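[drumeck-growers] Re: Half-filled ears, second year in a row
4 min read

Barros Road plots wrote:

> Same problem as last summer. Stalks were tall and green, plenty of
> ears, but when I peeled them the tips were bare and a lot of rows had
> gaps. I planted one long row of Romari along the fence, 21 plants, and
> watered twice a week. I fed them in June and again when the tassels
> came out. My neighbor thinks it's the soil. Should I switch to a
> different variety or put down more fertilizer?
>
> Also, how do you tell when they're ready? I picked some too early and
> some were like chewing paste.

I don't think it's the soil. Tall green stalks with gappy ears usually means the pollen didn't get where it needed to go. Each silk runs to one kernel, and a silk that gets no pollen leaves a blank spot. Corn is pollinated by wind, and in a single row most of the pollen blows off sideways and lands on somebody's beans.

Plant the same 21 seeds as a block next time. Three rows of seven would do it, with about 30 inches between rows and 9 or 10 inches between plants. If the fence bed is too narrow for that, ask for space at the north end of your plot, where the corn won't shade anything of yours. Check who is behind you first. Two years ago my block shaded out a row of peppers on the other side of the path and I heard about it until October.

You can also help by hand. Wait until the tassels are shedding, go out in the morning after the dew has dried, and shake each stalk. Or cut one tassel and brush it over the silks. I do this for several mornings in a row because the silks don't all come out on the same day. The ones at the tip come out last, and that's why bare tips are so common even in a decent year.

Water matters too, mostly in the two weeks around silking. Twice a week may be fine in June, but it's not much in a hot July if the water only goes down an inch. Push a finger or a trowel into the bed an hour after you water. If it's dry below the top couple of inches, run the hose longer. I lost half a planting that way before I thought to check.

On fertilizer, I'd leave it alone. You fed it twice and the stalks were green. If the lower leaves turn yellow from the tip inward while the plant is still short, then it wants nitrogen. Late feeding won't fill in kernels that were never pollinated.

As for variety, Romari is fine. I've grown it and Skavero side by side. Skavero came in later for me and the ears were a little longer, but the husks were loose at the top and the earworms got in. If you grow both, don't put them where they'll tassel together unless the seed supplier says they're compatible. Some of the extra-sweet types turn starchy when they cross, and that could be part of your paste problem if a neighbor had something else in flower. Two weeks between planting dates is usually enough.

For picking, start checking roughly 20 days after the silks first show. The silks should be brown and dry but the husk still green. Feel the end of the ear through the husk – blunt and rounded is good, pointed means wait. Then peel back a small strip and press a kernel with your thumbnail. Clear juice means too early, milky is right, and no juice means it's past. Don't peel every ear to look, the bugs will thank you. Check one or two and trust your hand for the rest.

I kept count last season for once. I had 154 ears off the block and 117 were full to the tip or close to it. The bad ones were nearly all on the west edge, where the wind comes from. Next year I'm giving that side an extra row and won't expect much from it.
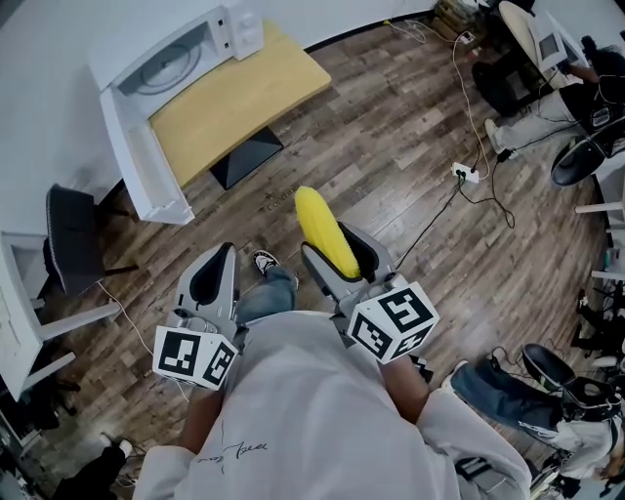
The short-season seed goes fast, so if you want to stay with Romari, order in February. I have most of a packet left from last year that you can have for the asking. Corn seed loses some life in storage, so put two in each hole and thin to the stronger one.

Henrique Sampaio
Drumeck, plot by the lower gate

3 comments · 0 shares

Contact the list owner | Copyright Drumeck Growers | Back to top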